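Rellmont Lead 2 - remote teaching kit for wheeled robots

Drive it once, it learns the route. Handheld controller, live video, record button on top. Works with the Temik base and most four-wheel bases that take a standard drive signal.

In the box
Controller, 2 battery packs
Radio unit w/ bracket
Camera cable, 4 m
Quick start card (full manual is a download)

Range 250 m line of sight. Less between buildings, test before you buy a second radio unit.
Stores 100 routes. Oldest does NOT get overwritten, you have to delete.

How to teach a route
Hold record, wait for the beep, drive. Walking pace or slower. Stop fully before you let go of the stick or the last bit gets dropped. Bad turn? Back up, hit Redo, drive that peice again. No need to start over.

Teach in the same sort of light you'll run in. Deep shade next to bright sun is the hard case, do two passes and merge them in the Routes menu. 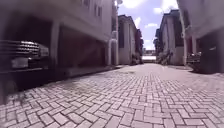 Paved lane between buildings, carports in shade, open stretch in daylight.

Hand guiding: push handle sold seperately, fits the rear rail. Same record button.

Ships from Irkuvmont. Firmware updated 9 February 2021, older units please update before merging passes.

Questions on fit or bulk orders: Awuor Okoth, sales desk. Repairs go to Rosemarie Engelhardt, include the serial no.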